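Looking after stone worktops

Marble is mostly calcite, and calcite reacts with acid. Lemon juice, vinegar, wine and tomato all leave a dull patch known as an etch. An etch is a change in the surface itself, so a sealer will not stop it and a cleaner will not lift it. Granite is far less sensitive to acid but can still take up oil.

Daily cleaning
Use warm water with a few drops of washing-up liquid on a soft cloth. Rinse with a second cloth and dry straight away. Avoid cream cleaners, limescale removers and anything scented with real citrus oil.

Testing the seal
Put a teaspoon of water on a clean part of the worktop and leave it for 14 minutes. Wipe it off. If the stone has darkened, it needs sealing. Test near the sink as well as at the far end – the two often give different results. The worktop at our Clurkthorpe house passed at one end and failed at the other.

Oil stains
Mix bicarbonate of soda with water to a thick paste. Spread it over the stain to the depth of a pound coin, going slightly past the edge. Cover with cling film, tape down the sides and leave overnight. Remove the film and let the paste dry fully before scraping it off with a plastic scraper. Old stains may need three or four rounds.

Sealing
Clean the stone and leave it to dry for a full day. Apply a thin coat of impregnating sealer with a lint-free cloth, working in small areas. Wipe off all the excess before it dries, or it will leave a haze. Open a window. Most tins give a second coat as optional; on pale marble, apply it. We reseal each March.

Under appliances
Crumbs and grit trapped under the feet of a kettle or microwave will scratch polished stone when the appliance is pushed back. Lift it, wipe beneath, and fit felt or silicone pads if the feet are hard. Check that any pads do not block the vents. 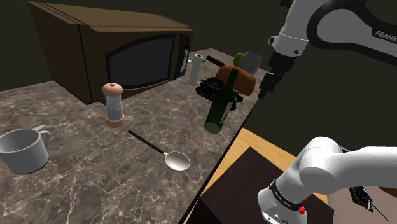

Salt is also worth wiping up promptly. Left in a damp spot it draws into the stone and can cause flaking along the joints.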